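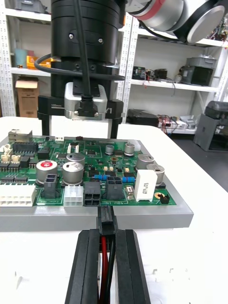

About Budau Technical Translation

Budau prepares and translates technical documentation for manufacturers of electrical and mechanical equipment. The company handles installation manuals, maintenance schedules, parts lists, safety sheets, and the text strings displayed by machine controls. It does not accept literary, legal, or marketing work, except for the legal notices that form part of a manual.

The company was founded by Waltraud Brinkmann, who had worked as an in-house translator for a pump manufacturer and later as a terminology editor. The original office was a single room in Furnham with two desks and a card index. The card index was transferred to a database over one winter and is still consulted when an entry in the database carries no source.

Budau now has 16 employees. Ten are translators, four are editors, and two handle page layout and file conversion. Ms. Brinkmann remains managing director and reviews the terminology for every new client before translation begins.

Languages

Work is carried out between English, German, French, and Dutch, in any direction. Each translator works only into his or her first language. Requests for other languages are passed to Buseo, a partner office that follows the same style rules and uses the same file formats. The client receives one quote and one delivery in either case, and the quote states which office will do the work.

How a document is processed

The source text is first checked for missing pages, unresolved comments, and part names that change from one section to the next. A list of questions goes to the client before translation starts. Experience has shown that most delays come from this list being left unanswered, and the delivery date on the quote therefore runs from the day the answers arrive.

Translation is done in segments against a memory kept separately for each client. Memories are never merged. A segment that matches an earlier one exactly is still read in context, as a word such as "plug," "seat," or "key" can name several different parts within the same manual. Exact matches are charged at a reduced rate, which appears on its own line of the invoice.

A second person then edits the full text. The editor has the source document open and compares every number, unit, warning, and cross-reference. Torque values and supply voltages are checked again after layout, when line breaks can separate a figure from its unit. The finished file is returned in the format in which it was received unless the order says otherwise.

Terminology

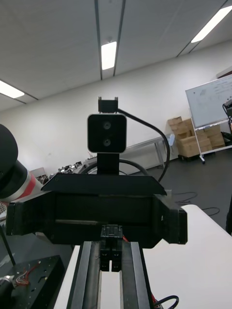 The general term base contains 2,574 approved entries. Each entry has a definition, a source, the name of the editor who approved it, and at least one sentence showing the term in use. Terms that a client has rejected are kept in the record and marked as such, so that they are not proposed a second time.

Client term lists take priority over the general term base. If a client list conflicts with a published standard, Budau reports the conflict in writing and follows the client's decision. A term list can be supplied as a spreadsheet or in any common exchange format. Clients without a list may order one separately, and a first draft is normally compiled from the two most recent manuals in the product line.

The term base was last revised in full in August. Partial revisions take place whenever an editor closes a group of open entries.

Offices and hours

The main office is in Furnham. A second office in Oakley handles layout, file conversion, and printing of proof copies. Visitors are received in Furnham by appointment. The Oakley office has no reception desk, and printed material for that address should carry the order number on the outside of the package.

Both offices close at 4 p.m. Files received after that time are logged on the next working day. Rush orders are accepted if an editor is available and are billed at the surcharge given in the current rate sheet.

Confidentiality and storage

All employees sign a confidentiality agreement on their first day. Source files, translations, and question lists are stored on company servers and are not sent to outside translation engines. Project files are kept until the client asks for their removal or the product is withdrawn. Translation memories are the property of the client and are handed over on request, free of charge.

Employment

Applicants for translator positions need a degree or trade qualification in a technical subject, or several years of documented work in the field. A paid test is given to all shortlisted applicants. It consists of a maintenance procedure, a parts table, and a set of warning notices, and it is marked by two editors working separately. Open positions are listed on the vacancies page. Unsolicited applications are read, but a reply may take several weeks.

Page last updated: Jun 24, 2019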